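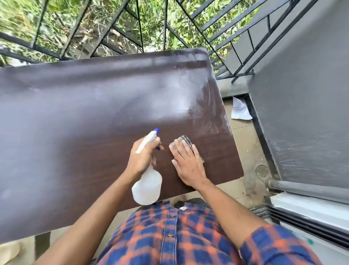 Fallo de sujeción por residuo en el tablero: diagnóstico y limpieza

Síntoma: el brazo Tilari se detiene con error 127 (pérdida de vacío) al levantar tableros de madera oscura. En el peor caso la ventosa se suelta con la pieza en alto. Si ocurre, pulse la parada de emergencia y no intente sujetar el tablero con las manos.

Causa habitual: restos blanquecinos de aspecto calizo en la superficie. El polvo impide el sellado del labio y acaba en el filtro del eyector.

Procedimiento

1. Corte la alimentación y purgue el aire. Espere a que el manómetro marque cero.
2. Retire el tablero de la célula y apóyelo en horizontal, fuera del alcance del brazo.
3. Pulverice sobre la zona afectada, con la boquilla orientada hacia la madera y lejos de la cara. Mantenga la otra mano plana sobre el tablero.
4. Frote en pasadas rectas desde el centro hacia el borde. Repita hasta 3 veces.
5. Deje secar alrededor de 22 minutos.
6. Limpie las ventosas con un paño sin pelusa y cambie el filtro.

Comprobación: ejecute el ciclo de prueba a velocidad reducida, con el tablero a 100 mm de la mesa. Si el error reaparece, revise el labio de la ventosa antes de modificar el umbral de vacío. No anule la alarma desde el panel Lakivent.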